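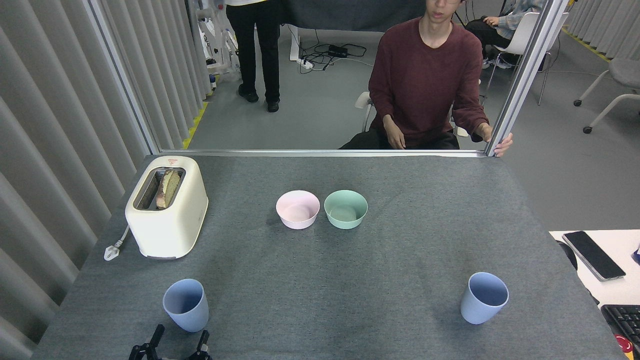

Loretta Haskvitz

CHAPTER 17
The Small Breakfast Table

Words to know: place setting, reach, landing spot, crumb tray, cord side, nesting

Before you read, think back to the last breakfast you ate at home, and I mean the whole of it, from the moment you opened the cupboard to the moment you wiped the table (or meant to wipe it and ran for the bus instead). How many times did you get up? Did you go back for a spoon, and then for the milk, and then once more for a towel? Most of us make far more trips than we would ever guess, and we make them at the time of day when we are least awake and least patient with each other.

In Chapter 16 we set a full dinner table, with its forks in order and its glasses where they belong, and I hope a few of you tried it out on your families. Breakfast is a humbler meal, and I have to confess it is the one I like teaching best. It asks for very little. A bowl and a cup for each person, something warm to eat, and enough bare table between things that an elbow can move without a disaster. You can lay it out in the time it takes bread to brown, and by the end of this chapter you will!

Our opening photograph shows the kind of layout we will be working with: a cream-colored toaster at the back left, a pink bowl and a green bowl next to each other in the middle, and two light blue cups nearer the front. It is a table for two people, and it hasn't been fussed over. I would ask you to keep a finger in this page, as we will come back to it several times.

Starting with what doesn't move

When I was learning to set a table I always started with the plates, for the simple reason that plates were what I thought a table was about. For breakfast I would like you to start with the toaster. It is the biggest thing you will put down, it gets hot, and it has a cord, so it has opinions about where it wants to live. Once the toaster is placed, everything else can be slid an inch this way or that until it suits you.

Look for the outlet first. The side of the table nearest the outlet is called the cord side, and the toaster belongs there, toward the back, with the cord running away from the people and never across the place where somebody will set a cup. Leave the toaster unplugged until you are ready to use it. Leave some open room above it, too, and keep curtains, paper towels, and the cereal box well clear.

In the Trusorstead edition of this book we gave a measurement for the space around a toaster, and students spent so long with their rulers that breakfast was over before it began. A hand's width is plenty to practice with. For the real thing, read the booklet that came with your own toaster and do what it says.

Bowls and the middle of the table

Now for the bowls. With two people you have a choice. You may put each bowl at its own place straight away, or you may stand the two of them together in the middle and let people draw them in once they sit down. I lean toward the second way on a small table. The bowls are easy to fill when they are side by side, you only have to carry the milk to one spot, and that spot (we will call it the landing spot) is also a good home for fruit or jam after the bowls have gone to their owners.
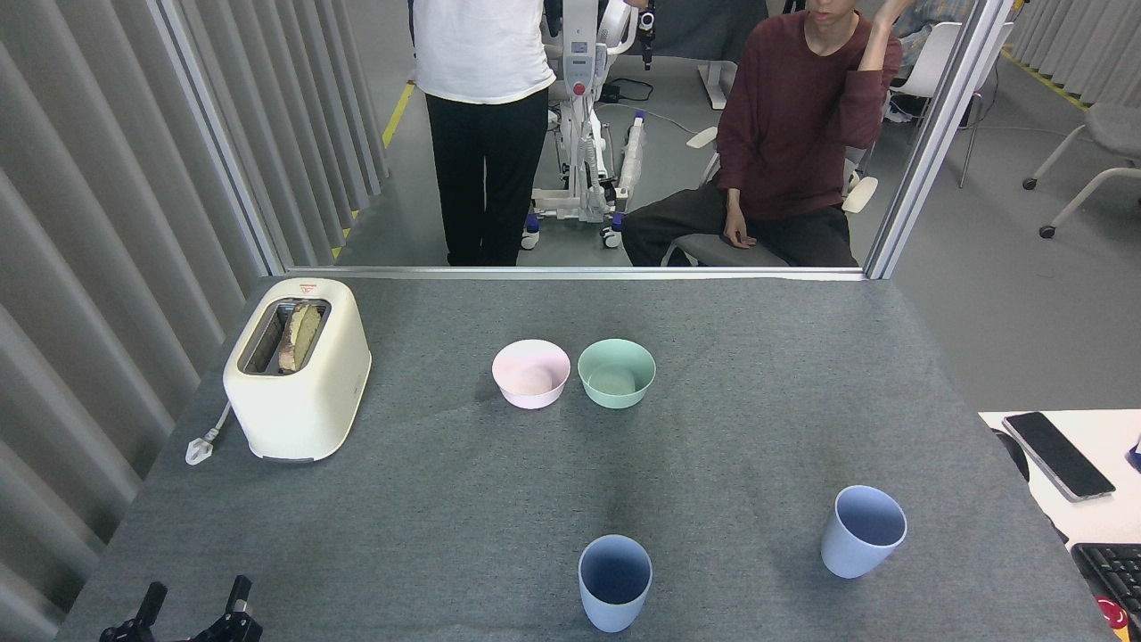 Figure 17.1 Two bowls at the landing spot, with the toaster to the left and both cups toward the front.

Two different colors are a kindness, by the way. In a household with small children, "yours is the green one" settles a good many questions before they can be asked. Bowls from the same set will usually nest, one inside the other, so they take up hardly any shelf. If yours don't match, put the wider one underneath.

Cups and reach

Cups go down last. A cup that is narrow at the foot and wide at the rim is pleasant to drink from and easy to bump, so give it room, and put it where a hand will find it without passing over the bowl. The distance a seated person can cover comfortably, without leaning or standing, is called reach. Everyone's reach is different, and a younger brother's is shorter than yours. Sit in his chair and try it.

Plastic cups are perfectly good for this meal. Save the glasses for Chapter 21, where we will have trays to carry and a good deal more to worry about!

Try it yourself

Gather a toaster (unplugged), two bowls, two cups, and one slice of bread. Clear a table completely. Set it for two, starting from the cord side, and time yourself. You have 300 seconds, though you will probably need far fewer. Then take a seat at each place and pretend to eat. Note down anything you had to stretch for, change one thing, and sit down again. Keep your notes, as you will want them for the Koltstead kitchen plan at the end of the unit.

17.1 Choosing a Toaster Spot

Kitchens come in all shapes, and some of them seem to have been given their outlets by a person who never ate toast. We will start with the easiest case, a table pushed up against a wall.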